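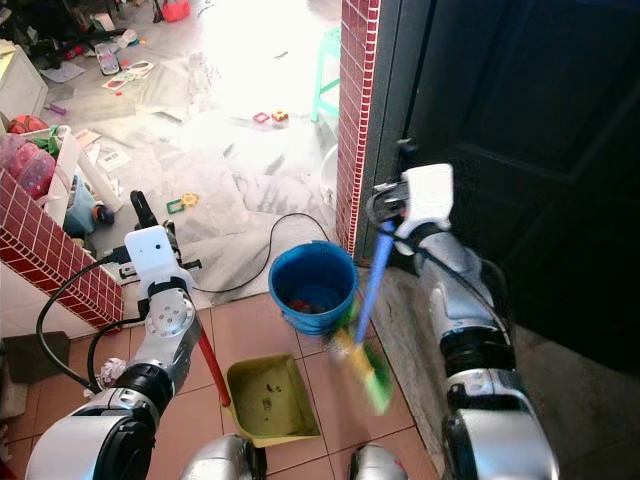 Sweeping up by the doorway, dustpan in the left gripper and broom in the right.

Come and teach our robot to sweep (paid, part-time, two places)

Hello! I'm Kristine Tan and I run the household tasks side of the lab at Arnstead. I'm looking for two people to join us from May, and I'd love at least one of them to be somebody who has never touched a robot before. If you can ride a bike, play an instrument badly, ice a cake or reverse a trailer, you've probably got the sort of hands I'm after.

First, the work itself, so you know what you'd be walking into. We've been trying to find out how much practice a two-armed robot needs before it can do a chore in a room it hasn't met. We picked sweeping into a dustpan because it's a pig of a job. Both arms have to agree with each other, the broom bends, and a dustpan held at slightly the wrong angle on tiles is no use to anybody.

Our first round used 1,021 demonstrations, all done by people steering the arms. We trained on the lot and got a robot that finished the job in 71 per cent of trials. Fine, but not what I'd hoped for. Then Wilfredo Barredo, who looks after our training runs, went back and sorted the demonstrations by how the person had started. Some people put the pan down first and brought the broom to it. Others moved both arms together from the off. When he trained only on the pan-first ones, a much smaller pile, the robot did better in the rooms it hadn't seen before. It also stopped doing a thing we called dithering, where the broom hovers and the pan creeps away from it.

I got very excited about this (ask anyone who had to share an office with me that week) and then Fouad Ouazzani quite rightly pointed out that most of the pan-first demonstrations came from the same few people, who may just be tidier sweepers. So we don't know yet whether it's the order of the movements that matters or the person making them. That's the question you'd be helping with.

The plan is to collect 1,000 fresh demonstrations, with every person doing both styles, in a shuffled order that the computer picks. We'll do it in cluttered rooms, with toys and paper and all the other stuff that real floors have on them. Tidy rooms gave us lovely numbers and a robot that fell to bits the moment there was a basketball about.

What you'd do in a session

You steer the arms with a pair of hand controllers and sweep whatever has been put down. Then someone resets the floor and you go again. After each go you give it a quick mark for how it felt, and if it went wrong you say how. Please do say! A demonstration where the broom missed is still worth having if it's labelled properly, and one that's been quietly passed off as good can cost us a day of head-scratching.

You'll also take turns at resetting, which means crouching and scattering bits of paper to a plan. It's duller than steering and I won't pretend otherwise. Two of you swap over every 8 demonstrations so nobody's arms or patience give out.

Later on there's some watching to do as well. We run the trained robot and you score it from a sheet, without being told which version you're looking at. Noel Rivera wrote the sheet and will go through it with you until you're both giving the same marks.

Who I'm looking for

You need steady hands, decent eyesight (glasses are fine) and the ability to do the same small thing again and again while still caring about it. You should be able to kneel and get up again for the resets, but if that's a problem and you'd be good at the rest, write to me anyway and we'll split the work differently. No degree needed. No coding either, though if you fancy learning a bit, Wilfredo is a patient teacher and likes company.

Left-handers, please apply. Everyone in the first round was right-handed, so the robot has only ever learned to hold things one way round.

The practical bits

Sixteen hours a week, daytime, over two or three days to suit you, but everybody comes in on Thursday for the team catch-up. The contract runs to the end of the collection with a fair chance of more after that. You'll be paid from the first training session, including the hours when the robot's being mended and we're all just drinking tea. The lab is on the ground floor with step-free access, and the Bivgate bus stops outside.

How to apply

Send a short note to Lovely Maglaya in the lab office. I don't want a formal covering letter. Tell us about something fiddly you've learned to do with your hands, how long it took you and what you kept getting wrong at first. Add a CV if you've got one handy, and let us know which days you can't do.

We'll ask a handful of people in for a try-out, which is an hour on the controllers with me or Noel. Everyone is terrible for the first twenty minutes, me very much included, so please don't practise or worry. We pay for the hour whether or not you get the job.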